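How to Set Up a Small Pegboard Display for Hand Tools

A pegboard for hand tools takes an afternoon to put up and a lot longer to get right. Most of the trouble comes from hanging things in the order they come out of the box. These instructions cover one white panel with round holes, standing at the back of a table or counter. They work for a shop corner, a rental counter or a home workshop where you keep new tools in their packaging until you need them.

What you need

One pegboard panel, or two butted together
Peg hooks in at least two lengths
The tools and packaged goods you plan to hang
A pencil and a tape measure
Masking tape
A damp cloth and a dry cloth
A basket or bin for loose items

Step 1. Check the panel

Wipe the panel down on both sides. Glossy white board shows fingerprints, and it is easier to clean before anything is on it. Look through the holes for leftover material from punching and push it out with a pencil tip. A plugged hole will stop a hook from seating, and you won't notice until the hook drops.

If you are using two panels, line up the holes across the seam before you fix them. The gap from the last column on one panel to the first column on the next should match the gap everywhere else. If it doesn't, plan to keep hooks away from the seam. Nothing looks wrong faster than two hooks that should be level and aren't.

Step 2. Sort the goods by how they hang

Lay everything out on the table. Put it in these groups.

Carded items with a hole in the card. Scissors and pliers usually come this way.
Items with a header card, such as gloves.
Bare tools with a hole in the handle, or tools that need a tie or loop.
Bundles. Cable ties are the usual one.
Anything that won't hang at all.

The last group goes on the table in front of the board or in the basket. A paint roller can be hung, but it swings and takes up a lot of width. I leave mine lying down.

Step 3. Choose the hooks

Use short hooks for single items and long ones for stock you will hang several deep. A long hook with one pair of scissors on it lets the card slide forward and tip. A short hook loaded with gloves will shed the front pair every time someone reaches past.

Look at the base of the hook too. A small round base that lies flat against the board spreads the load and keeps the hook from twisting. Push it in until the base touches all the way around, then try to turn it with two fingers. If it turns, take it out and try the next hole over. 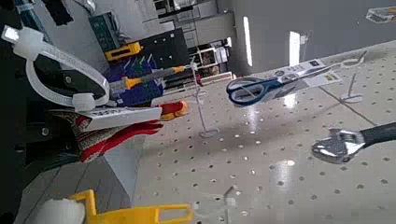 Carded scissors and a wrench on the white board, cable ties hanging nearby, with wire hooks between them.

Don't mix brands of hook in the same row if you can help it. I have used Iltov hooks and Okura hooks on one board, and they sat at slightly different angles. Both held fine. The row looked crooked all the same, and I ended up moving the Okura ones to the bottom.

Step 4. Lay it out with tape first

Put a strip of masking tape across the board where you want the top row. Hold each item up against it and mark the center of the item on the tape. Leave two fingers of space between cards. Bare tools need more, because hands go around them from the side.

Long items go up first. A wrench with a long handle can take up most of the height of a small board, so anything under it needs to be thought about early. Decide whether you want the jaw up or down and stick to it for every wrench.

Wide items go toward the outside. Pliers on a card are wider at the handles than you expect, and if they overhang the side of the panel a little it does no harm there. In the middle they cover their neighbors.

Step 5. Hang the top row

Take the tape off a section at a time and put the hooks in as you go. Hang the item right away and step back to check it from where a person would stand. Scissors on a card can go blades up or blades down, depending on where the card is punched. Don't make a second hole to turn them around. The card tears.

Step 6. Set the lower row

The lower row should sit far enough down that the items above don't touch the hooks. Keep these hooks at the same height. It helps to leave an empty hook or two here for stock that comes in later.

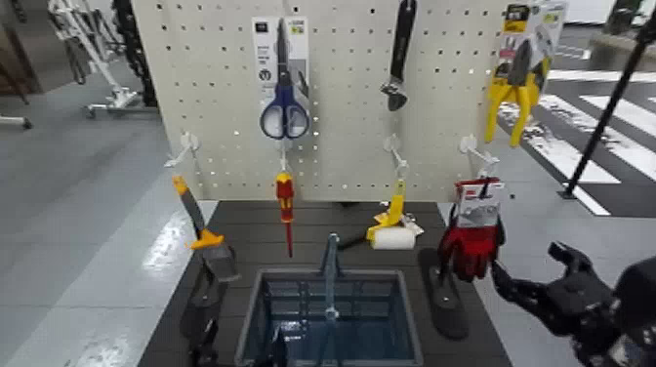 A screwdriver hangs best with the shaft pointing down. Gloves should go at the end of the lower row, where they can hang free. They are soft and they spread, and on the inside of a row they hide whatever is next to them. Leave the header card on until the gloves are used. It keeps the pair together and gives the hook something to go through.

Step 7. Tie on what has no hole

Some tools need a loop before they will hang. Use a thin wire or a small tie and run it around the handle where it narrows. Pull it snug, leave enough slack to go over the hook, and trim the tail.

Test the loop by lifting the tool off and putting it back ten times. If you have to look for the loop each time, it is too small. 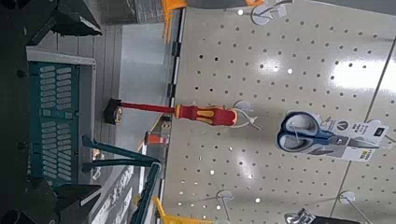 Insulated screwdrivers are worth hanging by themselves. The coating on the shaft gets nicked when it knocks against metal, so keep wrenches and anything with a bare blade at least a hand's width off.

Step 8. Arrange the table

Keep the surface in front of the board mostly open. One basket is enough for a small board. Put it where you can reach it without leaning across the hanging stock, and don't let it fill up with packaging. Throw out loose wrappers and labels at the end of the day.

Checking the board

Once a month, run your hand along each row and press every hook back in. Wipe the board with the damp cloth and dry it so it doesn't streak. If overhead lights glare on the gloss, tilt the panel back slightly or move the cards with small print out of the brightest patch.

Replace any hook that has bent downward. Bending it back by hand weakens it, and it will bend again in the same place.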